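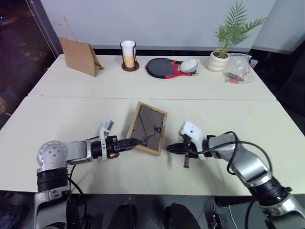

Attachment 1: wooden picture frame, cream tables

Ticket: Pimen label printer skips labels after the Vrabec update
Opened by: Zuzana Procházka
Date opened: 27 June 2019
Status: Closed

Hi all! So the Pimen on the packing desk has started skipping labels. It prints a good one, spits out a blank, prints a good one, spits out a blank, and on it goes until I hit cancel (or until the roll's gone, which is what happened while I was on the phone). A roll is 480 labels, so you can imagine how fast that gets annoying. It was fine before I let Vrabec update itself. I did click "remind me later" a bunch of times before that, if it matters.

What I've tried so far: turned it off and on, swapped in a fresh roll, blew out the dust, changed the USB cable for the one from the old scanner. Same thing every time. The test page that comes out when you hold down the feed button is perfect, no blanks at all, so I'm guessing the printer itself is okay?

Update from Zuzana
Miloslav Slanina wrote back and asked me to check the label size in the driver. Well! The driver says the gap between labels is 6 mm and my rolls have a 2 mm gap. I fixed it, hit apply, printed a batch, and got blanks again. Went back in and the number had jumped back to 6. I typed it in again, same story. I also tried running the driver window as administrator because I saw that on a forum, and it didn't stick that way either.

Oh, and something I forgot in the first message: packing slips go to the big Palex printer down the hall and those are coming out fine. So it's only labels.

Reply from Miloslav
Thanks, that helps a lot. Vrabec keeps its own copy of the label settings and pushes them to the driver when it opens a print job, so whatever you change in Windows gets overwritten. Please close Vrabec all the way (check the tray icon too), open Settings, then Printing, then Label Templates, and tell me which template is marked as default.

Update from Zuzana
Couldn't find Label Templates at first. It's under Output now, they moved it! The default is "Jondau shipping wide" and we haven't used Jondau for shipping since January. Ours is still in the list, down at number 23, and it still has the right gap and everything. I made it the default, saved, restarted Vrabec, and ran a batch for the afternoon orders. No blanks. I checked the driver after and it stayed on 2 this time.

One leftover question. Silvia Malý's login still shows the Jondau template as default when she signs in on the same computer. Is that setting per person? She prints returns, so she'll run into it sooner or later.

Reply from Miloslav
Yes, per login. Have her make the same change once and it will save to her profile. I've put the menu move in the notes for the next person who goes looking.

Update from Zuzana
Silvia's done hers and it printed fine. You can close it, thank you so much! I'll open a separate one for the squeaky feed roller.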